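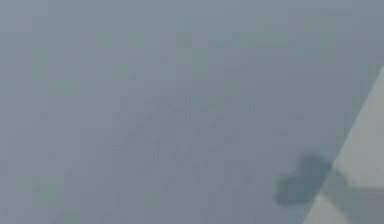 去Corivura市议会串门的一天

发表于2018年9月24日

市议会开放日的报名链接是隔壁楼的阿姨转到业主群里的，我点进去的时候纯粹是好奇，想看看那栋天天路过的灰房子里面长什么样。搬来Corivura这么久，交税交得挺勤快，市议会的大门一次都没进过，说出来有点不好意思。结果一填表才发现上午场早满了，只剩下午那一拨，我赶紧占了个名额，连要不要听现场翻译都没看清就点了提交（后来证明这是个错误，后面再讲）。

那天坐6路车去的，在市政广场下车，走两步就是。门口排队的人比我想的多得多！有带小孩的，有拿着一沓打印材料、一看就是来找人理论的，还有几个高中生模样的，校服外面套着帽衫，应该是学校布置的作业，因为他们每个人手里都夹着一张同样的表，见到牌子就往上抄。安检跟机场差不多，包过机器，水要自己喝一口。我前面的大哥兜里掏出来一把卷尺，安检员拿着看了半天，问他带这个干嘛，他说他要量一量旁听席的座位间距，他去年投诉过。安检员就还给他了。我当时就觉得，今天来对了。

进去以后先发胸牌和一本小册子。册子印得很厚道，有议事厅平面图、各选区地图，最后几页是空白的，给你记笔记用。我所在的是Siu区，在地图上是细长的一条，夹在河和铁路中间，像一根没煮软的面条。我在这儿住着，头一回看清楚它的形状。旁边一位太太跟我说，上次重新划选区的时候，Siu区本来要被切成两半，一半归到河对岸的Paso区去，吵了整整一个冬天才作罢。她说起这事儿来还是气鼓鼓的，好像昨天刚散会。

带我们这组的是议会书记处的Sigita Sepp。个子不高，嗓门很亮，倒着走路还能不撞柱子，一看就是带过很多回。她一上来先问，在场有谁能说出自己选区议员的名字？举手的稀稀拉拉。我没举。我知道姓什么，但是不确定怎么念，怕丢人。Sigita倒没有为难大家，她说她自己在书记处上班的头一个星期，也把两位议员的名牌摆反了，结果两个人将错就错坐了一上午，直到表决点名的时候才换回来。

第一站是议事厅。全体议员一共26席，座位摆成马蹄形，议长坐在开口对面的高台上。以前看直播总觉得这个厅很大，真站进去反而小，层高倒是够，说话有一点点回音。桌上每个位子都有一个麦克风和一个表决器，绿的赞成，红的反对，还有一个黄色的，是弃权。表决器是去年换的新系统，叫Hondum，Sigita说老系统用到后来，有一个位子的绿键按下去会弹不回来，那位议员只好改成口头表决，每次都得站起来喊一嗓子。新系统好处是结果出来得快，按完屏幕上马上就显示名字和颜色，旁听席也看得到。坏处嘛，她笑了笑说，有些人怀念以前可以假装没按到的日子。

我们可以坐到议员的椅子上拍照，大家一下子就散开了，小孩们直奔议长的高台。我找到Siu区的位子坐下，椅子很软，软得有点过分，坐久了肯定犯困。桌面上有一块地方磨得发白，大概是胳膊肘常年撑着的缘故。从那个角度看旁听席，其实看得很清楚，谁在打哈欠谁在看手机都一目了然。我以前看直播的时候老觉得议员们看不见下面的人，所以才敢低头玩手机，现在知道是看得见的，那就更说不过去了。

那位带卷尺的大哥果然去量旁听席了。他量完在本子上记了个数，没说话，表情挺复杂。

接下来是模拟公众发言，这也是我最期待的一段。真正开会的时候，任何市民提前登记都可以上去讲3分钟，讲什么都行，只要跟市里的事有关。讲台上有一个小灯，绿的变黄的变红的，红了麦克风就断。开放日这天准备了一个假议题，说是要不要把市政广场的喷泉冬天也开着，让大家自愿上去练一练，下面有两位真议员坐着听，一位是Siu区的Inmaculada Tejada，一位是Paso区的Shoshana Pennington。

先上去的是个高中生，准备得特别充分，稿子念得飞快，绿灯还没变就念完了，站在那儿不知道该怎么下来。Pennington议员很和气地问他，那你觉得水管冻了谁来修？他愣了一下说，修水管的人来修。全场都笑了，他自己也笑了。后来上去的是一位老先生，一开口说的就不是喷泉，是他家门口那盏路灯，坏了，报修了好多次，每次都收到一封邮件说已经处理，出门一看还是黑的。主持的Sigita提醒他今天的议题是喷泉，他说我知道，我就是想说，喷泉开不开我都看不见，我门口没有灯。这下连两位议员都鼓掌了。Tejada议员当场把他的地址抄了下来，抄完又念了一遍跟他核对。到底修没修我不晓得，不过她抄地址的那个本子我看见了，前面已经写得密密麻麻。

我也上去了！本来没打算去的，旁边的太太一直推我，说年轻人去讲讲嘛。我上去说我支持冬天开喷泉，但是晚上要关掉，因为我有朋友住广场边上，夏天就嫌吵。说到一半忽然忘词，盯着那盏小灯看它变黄，心里越急越想不起来，最后说了句谢谢就跑下来了。站在上面跟坐在下面真的两回事，灯光直直地照着，讲台的高度又是给高个子设计的，我得把麦克风掰下来，掰的时候还发出好大一声响。以后在直播里看到有人磕磕巴巴，我保证不再笑了。

关于翻译的事情就是在这个时候出的岔子。我报名时没勾现场翻译，而有一段是一位阿拉伯语社区的代表Rawan Jaber用阿拉伯语讲的，讲他们社区怎么样一步一步争取到议会材料的多语种版本。别的没勾的人也跟我一样干坐着，戴耳机的人听得频频点头，时不时还笑，我就看着他们笑。好在她讲完以后又用英语给大家补了一小段，大意是，最开始他们只是想要一份能看懂的垃圾清运通知，跑了好几趟窗口，后来有人告诉他们，这种事可以去公众发言，他们才知道有公众发言这回事。她第一次上去讲的时候，稿子是女儿帮她翻的，女儿在旁边举着手机当提词器。现在议会的会议日程有好几种语言的摘要，中文的也有，只不过上传得慢，常常会开完了中文版才出来。我会后特意去问了书记处的人，对方很坦白地说，翻译外包的合同里写的就是这个时限，要改得等下一轮招标。行吧，至少知道该去催谁了。

中间有一段茶歇，在4楼的走廊里，有咖啡和那种一掰就掉渣的饼干。走廊两边挂着历届议会的合影，越往里走越老，帽子越多。我端着咖啡一张一张看过去，看到早年的合影里清一色是男的，一直要走到快拐弯的地方才出现头一位女议员，站在最边上，跟旁边的人隔着一点距离。我们组里有个小姑娘指着问她妈妈，为什么她站那么远。她妈妈想了一会儿，说可能是摄影师让站的。我在旁边听着，没吭声，饼干渣掉了一身。

走廊尽头还有几张展板，是各个委员会自己做的，风格差别大得很。住房委员会的字特别多，密密麻麻，讲他们今年怎么处理空置房的登记、租金纠纷调解怎么申请，底下一摞表格随便拿。公园委员会全是树的照片。财政委员会只有一张饼图，饼图旁边站着个小伙子，谁看饼图他就给谁讲，我躲都躲不掉，听他从头讲到尾，倒也听明白了一件事：我一直以为扫雪是大头，其实在市里的开支中小得可怜，一条细缝。 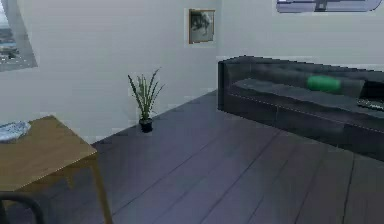
模拟客厅：白墙，深色条板地面，左侧有一张浅色木桌。

喝完咖啡是问答环节，两位议员加上议会的法律顾问Sunee Bunnag，坐成一排，观众随便问。这一段比我想象的有火药味。先有人问停车费为什么又涨，Pennington说她投的是反对票，记录可以查；Tejada说她投的是赞成票，记录也可以查，接着解释了一通为什么。两个人当着我们的面就辩起来了，一个说Paso区老人多，看病都得开车，涨价等于涨药费；一个说收上来的钱有一部分是补公交的，Siu区很多人根本没有车，凭什么要大家一起贴停车位。我听着觉得都有理，听完一个倒向一个，跟墙头草似的。不过她们吵归吵，用词都挺客气，“我的同事”长“我的同事”短，吵完了Pennington还把自己那瓶水推过去给Tejada，因为她说着说着咳起来了。

有人问到了最近那桩闹得沸沸扬扬的事，就是有位议员在公开会上打断同事发言、还说了不少难听话的那次，问议会到底管不管得了自己人。场面一下子安静了。Bunnag律师接过去答的，答得很慢。她说议事规则里有几档处理办法，最轻的是议长口头提醒，往上是书面申诫、调离委员会，至于把人赶出去，那个权力在选民手里，议会自己没有。又有人追着问，那现在走到哪一档了？她说案子还在道德委员会手上，她不能讲，但委员会十月份有一次公开会议，欢迎大家来坐旁听席。坐在我后面的人哼了一声，说每次都是欢迎大家来坐。Bunnag听见了，说，对，每次都欢迎，来的人每次都不多。

我觉得她这句话有点厉害，回家路上想了好一阵。我自己就属于那种在群里骂得很起劲、从来没去坐过的。

还有一个问题问得挺可爱，是那群高中生里的一个女生，她问议员开会开到半夜饿了怎么办。Tejada说抽屉里放坚果，Pennington说她放的是巧克力，还说有一年预算表决拖到凌晨，有位老议员从家里背来一锅汤，在休会的时候分给大家，赞成的反对的都喝了。她没说最后预算过没过。我本来想问，被主持人收走了话筒。

最后一站是档案室，这是加场，Sigita说往年开放日没有，今年书记处想试一试。地方在地下，冷，进去之前要把咖啡留在外面。管档案的先给我们看了一本手写的会议记录，字漂亮得不得了，内容是为了一头跑进市场的牛该由谁来赔偿，讨论了很久，中间还休会吃了顿饭。大家都凑上去看，小孩看不到，他就蹲下来给他们讲那头牛。然后又给我们看现在的，一排服务器，嗡嗡响，没什么好看的，所有人又回头去看那头牛。

有一点挺实用，我写在这里免得以后忘：以前的会议记录和表决结果，凡是能数字化的都可以在网上按选区查，不用登录；查不到的可以填一张单子，书记处会去翻。单子在一楼大厅右手边的窗口拿，网上也能下载，但是网上那版跟窗口的版本号不一样，窗口的人说以窗口的为准。我当场填了一张，想查当年差点把Siu区切成两半的那次会议到底是谁提的案。被那位太太说得心痒痒的。窗口的姑娘看了看，说，哎呀你是今天查这个的第二个人了。我回头一看，那位太太正在门口冲我摆手。

说几句不太满意的地方。时间排得紧，议事厅那一段很多人还没拍完照就被赶去下一站了；四处的指示牌字太小，我去洗手间绕了一大圈，差点走进一个正在开会的小会议室，里面的人齐刷刷抬头看我，我说了声对不起就退出来了，也不知道他们在开什么会。无障碍坡道倒是有，可是通往坡道的那扇门要找保安开，我们组里有位坐轮椅的先生等了好一会儿才进来，错过了开头。他后来在问答环节把这件事提出来了，提得很平静，Tejada议员说会跟进。我在反馈表上也写了，写得比他激动。

再就是纪念品，每人一支笔一个布袋，笔已经写不出来了，布袋质量意外地好，今天买菜就用上了。

从大楼里出来天已经有点暗，广场上的喷泉正开着，几个小孩在边上跑。我站着等车的时候又碰见那位带卷尺的大哥，忍不住问他量出来怎么样。他说比规定的窄，窄得不多，但是窄。我问他那怎么办呢，他说下次公众发言他已经登记好了。

道德委员会那次公开会议我打算去，想一起去的在下面留言，我们可以约在6路车站碰头。报名的时候记得把翻译那一栏勾上。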